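Food and Beverage Service, Level 2
Unit 4: Preparing the dining area
Handout for session 2 – Bram Timmermans

Last updated: July 2, 2018

Read this before the practical. You will need the service plan from session 1 and a pen. Aprons are in the cupboard by the door.

1. What we mean by mise en place

In the kitchen the term covers chopping, weighing and portioning. In the dining room it covers everything done before the first guest sits down: checking the bookings, arranging furniture, polishing, laying tables, stocking the sideboard and the briefing. A restaurant that opens at 12.00 normally has its room ready by 11.40, which leaves 20 minutes for the briefing and for staff to eat something.

Most slow service can be traced back to this stage. If the sideboard runs out of side plates at one o'clock, somebody has to leave the floor to fetch them, and their tables wait.

2. Order of work

Open the room and air it. Check the booking sheet for party sizes, allergies and high chairs. Set out the tables and test each one for wobble. Wipe down, then lay cloths if the house uses them. Lay the covers. Stock the sideboard. Check the toilets and the entrance.

Allergy notes go on the table plan as well as the booking sheet. At the Pluvanwood, where I worked for some years, they were written on the plan in red and read aloud at the briefing.

3. Laying a cover

A cover is the place setting for one guest. Allow 60 cm of table edge per person. Work from the plate outwards: it fixes the middle of the cover, and the rest is measured from it. Forks go on the left and knives on the right, with the blade facing the plate. Handles line up 1 cm from the table edge. The glass goes above the tip of the knife.

For à la carte, lay one knife and one fork and adjust after the order is taken. For table d'hôte, lay for every course, with the first course on the outside.
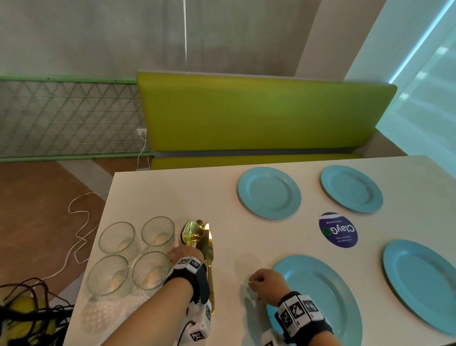
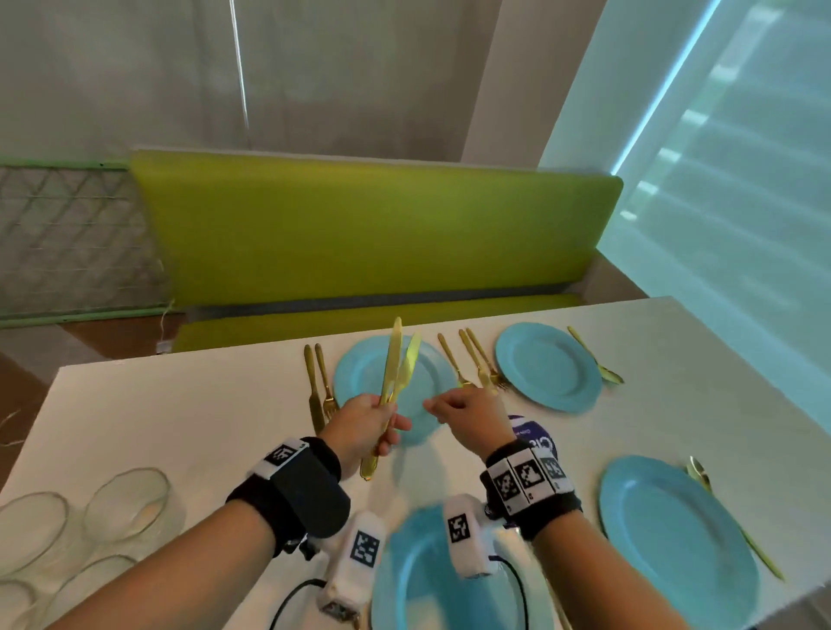

Blue plates and gold cutlery on a white table, still being arranged.

4. Polishing and handling

Glasses are polished over steam with a lint-free cloth and held by the base or stem. Cutlery is dipped in hot water with a little vinegar and dried straight away. Once polished, it is carried on a tray or in a folded napkin and held by the handles only. Chipped glass or china goes in the breakages bin and is written in the book.

5. The sideboard

Stock from the bottom up, heavy items lowest. Keep spare cutlery sorted by type, with the handles towards you. Hot plates are never stored here.

6. The briefing

Five minutes, standing. Cover the soups, the fish, anything that is off, the large parties and who has which station – then questions.

Before next week

Draw a table plan for a room of 13 tables with one party of eight. Read the Gökçe case study and note where the delay began.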